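Tea bottle demos: how varied do your start positions need to be?

gzepeda
Thursday, 9:14 pm

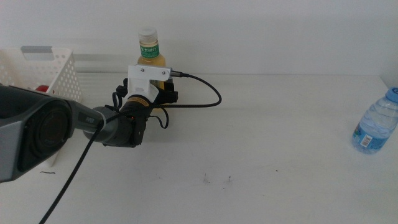

Arm at the tea bottle, white basket behind.

So I'm up to 354 demos of bottle picking and I am having way too much fun with this! All teleop, all on the white table, small tea bottle as the target. Policy trains overnight. My question is about start positions. I've been moving the bottle by hand between episodes, wherever feels right, and I suspect "wherever feels right" means the same few spots over and over.
- Guadalupe Zepeda

varela_bench
It does mean that. I plotted mine once and they made a neat little blob right in front of my chair. Tape a grid under the table edge and roll dice for the cell. Also love the clear bottle, those are mean to depth sensors.

Nerkton
Disagree on the grid. You get grid-shaped data. I'd rather see 11 really different setups with plenty of episodes in each: lamp moved, table wiped, other stuff on it.

varela_bench
Grid-shaped beats blob-shaped. You can jitter inside the cell.

stisex
Question for OP, is the water bottle over on the right always there? If it never moves, the policy may be using it as a landmark. Had this with a mug. Moved the mug, arm went for empty table, every time.

gzepeda
Oh no. It has been there for most of them, yes. Same for the basket. Okay, new plan: dice for the tea bottle, and I shuffle the other two whenever I feel like it?

stisex
Dice for those too!!

Nerkton
And leave them off completely for a batch. Do you keep your failed grasps?

gzepeda
I keep the ones where I recover, toss the rest. Should I not?

Nerkton
Keep them all, just label them. You can always filter later.

varela_bench
Finally something we agree on. Post the new curves when you have them, I want to see this one.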